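The case for leaving the cup out

My mother kept her cups behind two cupboard doors and a row of cereal boxes. To get a drink of water you opened the left door, moved the oatmeal, and reached. When I rented my first apartment I set mine up the same way, and it took me years to ask why.

I now think the things a household uses every day should live where a hand can reach them, in plain view, on a hook or a stand or a bare stretch of counter. The cupboard is for the fondue set. I know this is not the popular opinion. Most of the kitchens in magazines have nothing on the counter except a bowl of lemons, and most of the people I talk to about it feel a little guilty that their own kitchens don't look like that.

The guilt is misplaced. A clear counter is good for a photograph and for the first five minutes of cooking. After that the drawers are open, the cupboard doors are open, and whoever is shorter is standing on a chair. Then it all has to go back. In my building on Plovcombe Street I have watched neighbors spend more time putting a kitchen away than eating in it.

I kept a tally in January. For 7 days I wrote a mark on the back of an envelope each time I opened a cupboard to get a drinking cup, and I reached 100 before the last day was over. There are 2 of us in the apartment. We don't run a cafe. Almost every one of those marks was for the same pair of cups, washed and put back behind a door, then taken out again an hour later.

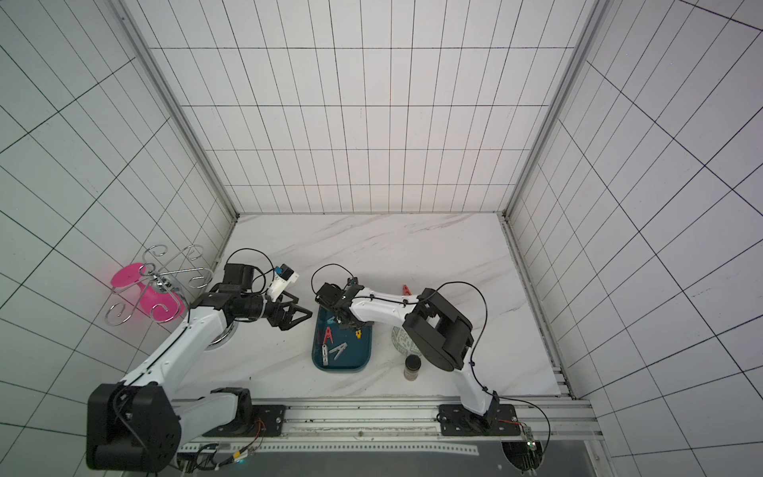 Florencia Cabral
Columnist, Home and Household

A wire stand solves most of this. I mean the old-fashioned sort, chrome, with a post in the middle and hooks that curl at the ends like handwriting. People call them fussy. The curls are a matter of taste, and against plain white tile I happen to like them, but the principle would be the same with straight hooks. A stand takes up a small patch of table and gives back a shelf's worth of cupboard.

It also puts color in the room. A bright pink plastic piece beside white tile and pale marble-patterned tabletop does more for a kitchen than a second bowl of lemons would. We have been talked into buying our everyday things in gray and oatmeal so that they will blend in if anyone sees them, and then we hide them anyway. Buy the pink one. You will know where it is.

The strongest argument against me came from Celeste Mansilla, who cleaned houses for a long time before she opened her shop, Mavavix. She told me that open storage collects grease and dust, and that anyone who praises it has never had to wipe down a rack. She is right about the grease. Anything near the stove gets a film on it, and a stand with a lot of curves has a lot of places to get into with a cloth.

My answer is that this applies to things that sit. A cup that gets used and washed every day has no time to get dusty. If something on the rack has dust on it, that tells you it belongs in the cupboard, and you can move it there. The rack itself I wash on Monday, in the sink, with dish soap. It's a short job, though I admit I skip it some weeks.

She made a second point that I have less of an answer to. In a small kitchen the table is also the place where the work gets done, and anything standing on it is in the way. A stand at the center of a table is a nuisance. Mine is at the far left, close to the wall, and I still catch it with my elbow when I roll out dough. I have not found a better spot. A rail screwed to the wall would be tidier, but my lease says no holes in the tile, and I expect a lot of leases say the same.

What I would ask of anyone who disagrees is a week. Take out the cups you drink from and leave them where you can see them. Leave the cupboard door shut. If by the end of the week the sight of them bothers you more than the reaching did, put them back behind the oatmeal.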